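Workshop Courses > Betmont Shared Workshop > Arm Build > Handout 4

Handout 4: Working inside a computer case with the arm

Before you read

In the first three handouts we mounted the arm, connected the controller and taught the gripper to open and close on simple blocks. Now the arm goes inside a desktop computer. The task is a known one for a human hand: reach a memory slot, push the latch, take hold of a module by its short edges and lift it. For a gripper with stiff fingers it is a good exercise, as almost every mistake from the earlier handouts becomes visible in it.

You should already have the Skelow controller software on your laptop and a saved home position. If your home position was saved before the wrist was changed, please delete it and save a new one. The old values will load without any warning, and the arm will go to the wrong place with full confidence.

4.1 The case on the table

Lay the case on its side, with the open side up, on the slatted table. Remove the side panel completely. A panel which only hangs on its hinge will be pushed by the elbow of the arm sooner or later. The power cord must be out of the wall and out of the case. Press the power button once after unplugging, then wait a moment, so that what remains in the supply can go away.

Turn the case so that the row of memory slots lies under the natural vertical position of the gripper. We want the fingers to come down straight. If the wrist must tilt in order to reach the slots, the case is in the wrong place, and it is easier to move the case than to correct the tilt in the program.

The blocks and posts on the gray fixture plate to the left of the case are holders. Keep the plate where it is between exercises. Its position is written in the Skelow file, and the file does not know if somebody moved the plate to make room for a cup.
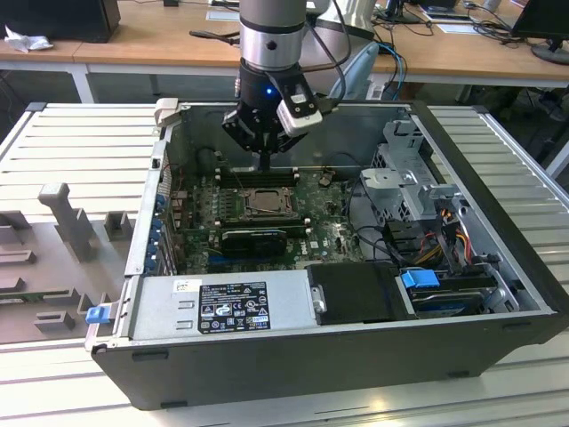

Why do we not start with the processor, if it is also in the middle of the board?
The processor needs a lever, a frame and a lift which is exactly vertical, and a small error there can bend a contact. A memory slot accepts a small error in the direction of its length, so the first trials are made on the slots.

4.2 Approach from above

Divide the movement in two parts. The first part brings the gripper over the case at a safe height, and can be fast. The second part goes down and must be slow. The point between them is called the gate. Every program in this course must have a gate, and every movement out of the case must pass through it again.

For our arm, the wrist encoder should read 3108 at the gate. Write your own reading next to it on your sheet. A small difference is normal when the mounting screws were tightened again. If the difference is large, do not correct it by changing the gate. Go back to the calibration in Handout 2 and find the reason.

Close the gripper partly before it goes down. Fully open fingers are wide and will touch the drive cage or the cables on the way. The value 2721 in the field "finger position" gives an opening which passes beside a memory module and still leaves room for a correction. Type it by hand the first time, without using the slider, because the slider jumps.

The descent:

move to gate
set finger position 2721
speed slow
down until clearance height
stop, look, confirm
down to contact height

The line "stop, look, confirm" is a real command in our script. The arm waits until you press the key. Please do not remove it to save time, also when the program has run well many times. The clearance height is set to around 8 mm above the top of the latches. You may choose more for the first trials.

4.3 What the wrist camera is good for

There are two views in the software. The fixed view shows the whole table and is used to see where the arm is. The wrist view moves together with the gripper and is used to see where the fingers are. Beginners look at the fixed view too long, as it is more comfortable for the eyes. From the clearance height downward, use only the wrist view.

In the wrist view the fingers always cover a part of the board. It is not possible to avoid this with our mounting. Therefore choose two marks which stay visible during the whole descent, one on each side of the place where you want to go. Good marks are things which are fixed and have a clear edge:

- a retention latch at the end of a memory slot
- a screw in the board
- a port at the back, especially one with a color
- the coin-cell battery

Bad marks are wires and shiny sheet metal. A wire moves when you touch it. Sheet metal reflects the lamp, and the bright place travels over the metal when the arm moves, so the software may take it for a real edge. With the light in our room the upper edge of the case is the worst place. Plumix, the small tracking program which we use for the marks, has an option "ignore bright area". Draw the area generously.

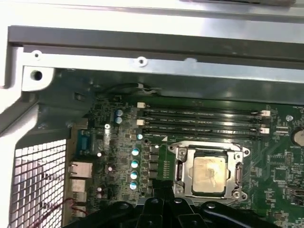
Fig. 2. Wrist view of the board, memory slots empty, bracket of the processor socket open.

Look for the two retention latches at the right ends of the slots and the small screw in the board near them. Then find the blue port on the other side. For many students these are the first marks they use. The capacitors look attractive for the purpose, because their tops are light and round, but several of them stand in a row and Plumix can change from one to its neighbor without telling you. If you must use a capacitor, take one which stands alone.

4.4 Thermal paste

The processor in our exercise board has old paste smeared on its metal cover. Leave it as it is during the slot exercises. We do not clean it between groups, as the cleaning liquid can run into the socket. What is important is that the fingers do not touch it. Paste on a finger tip is hard to see in the wrist view, and it makes the grip slippery for the next group. Check the tips with a white cloth at the end of your turn. If the cloth is marked, clean the tips with a little alcohol and write it in the workshop book.

Paste also gives trouble to the tracking. The surface is mottled, and Plumix finds many false corners on it. Put the processor inside an "ignore" area in the same way as the bright metal.

4.5 Exercise A: touch and return

The slots are empty in this exercise. You do not insert or remove anything.

1. Move to the gate and save the reading of the wrist.
2. Choose two marks in the wrist view and lock them.
3. Go down to the clearance height. Confirm.
4. Go down to the contact height above the upper slot, and touch the slot very lightly with the closed tips.
5. Return to the gate by the same way.
6. Repeat for the other slots, one after another, with the same marks.

On your sheet, note the force value at each touch. The values should be similar. If they become larger from slot to slot, the case is not lying flat. A cable under the chassis is the usual reason. Take the arm out of the case before you lift anything.

4.6 Exercise B: module in, module out

Use only the practice modules from the Paracha kit. Their contacts are filed smooth on purpose and they must never go into a working computer. Open both latches of the slot by hand first. Later you will do it with the arm, but in this handout it is not asked.

Take the module from its holder with the long edge down. Check in the wrist view that the notch is on the correct side. Go down through the gate, stop at the clearance height, and compare. When the module stands in the slot, push in small steps and read the force after each step. The software stops at the limit which we set together in Handout 3. Do not raise the limit. If the module does not go in, it is turned or it is not parallel to the slot, and more force will not help with either.

For the way out, open the latches by hand again, close the fingers on the short edges, and lift slowly. If the whole case lifts a little, stop immediately.

4.7 Common mistakes

The gripper is opened inside the case. Open it only at the gate, unless you are releasing a module which is already in its slot.

The camera cable is too tight. When the wrist turns, the cable of the wrist camera must have a free loop. A tight cable pulls the view to one side, and you will correct an error which does not exist.

The marks are lost and the student continues from memory. Go back to the gate and choose new marks. The time for it is short.

The case is moved after calibration. Also a very small push counts. Put tape on the table at two corners of the case and look at the tape before each run.

4.8 To bring next time

Your sheet with all force values from Exercise A, your Skelow file saved under your own group letter, and a soft brush. In Handout 5 we open the latches with the arm, and for this we will need the narrow finger tips. Groups which still have the wide tips mounted can change them in the hour before the session, when the workshop is already open.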